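Lawal Effiong
2019-07-01

Right, a thread on switching the whole household to one shared grocery budget, two months in. Long, sorry, put the kettle on.

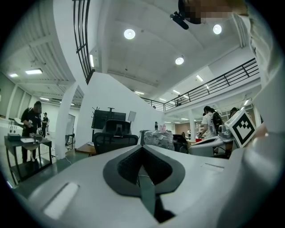
Marnie replied before I'd even got to the second post: we tried this and lasted until the first big cheese purchase, how are you splitting the fancy stuff?

Good question and I'll get to cheese. First the background. There are four of us in the house in Flostmont and until April everyone bought their own food. Four cartons of milk. Four lots of butter, all with initials on the lid in texta.

So we started a kitty. Everyone puts the same amount in at the start of the fortnight, one person shops, and the receipt goes on the fridge. The shopper picks the dinners, which I thought would cause fights and hasn't (yet).

We track it in Restar, which is a pretty basic expenses app but it does let you tag things. I've got a tag called "who bought this" and it's mostly olives.

Total for the two months came to 1,149 dollars. I haven't got a proper figure for before because I never kept my dockets, but I know my own share is down, and I'm eating actual dinners instead of toast over the sink.

Where it's gone: veg and fruit is the biggest chunk, then meat, then a category I called "breakfast" that got out of hand. One of us eats muesli like a horse. We've moved to the big bags from the bulk place and it's helped a bit.

Cheese, for Marnie. The rule is anything over 13 dollars for a single item comes out of your own pocket unless two other people say yes in the group chat. Parmesan gets a yes every time. The truffle one did not.

Booze is out of the kitty completely. So are vitamins, protein powder and anything for the cat, although the cat has been getting a fair bit of kitty chicken and I've decided not to raise it.

Best find so far is Tôn, the little grocer behind the train station. Herbs are enormous and cheap, tofu comes in fresh in the morning, and if you go near closing they'll knock down the soft tomatoes. I've made nine jars of sauce. We're down to the last couple.

Worst idea so far was mine. I signed us up for a Bidov veg box thinking it'd save a trip, and we got kohlrabi two weeks running. I quite like kohlrabi! I don't like it enough for that. Cancelled.

The thing I didn't expect is how much less we chuck out. When it was all initials and separate shelves you'd let someone else's spinach go to slime out of politeness — now if it's looking sad it goes in the soup and no one has to ask.

Marnie again, wanting to know what happens when someone goes away for a week. You skip half your share if you're gone five nights or more. We made that up on the spot when one of us went home to Ballarat and it's stuck.

Still arguing about coffee. Three of us drink it, one doesn't, and the one who doesn't has pointed out (fairly) that she's paying for beans. Current offer on the table is that she gets her fancy tea out of the kitty, over the limit, no vote needed. She's thinking about it.

Next shop's mine. Doing a big dal, a roast chook and something with the last of the pumpkin. If you've got a pumpkin thing that isn't soup, send it my way please — we've had a lot of soup.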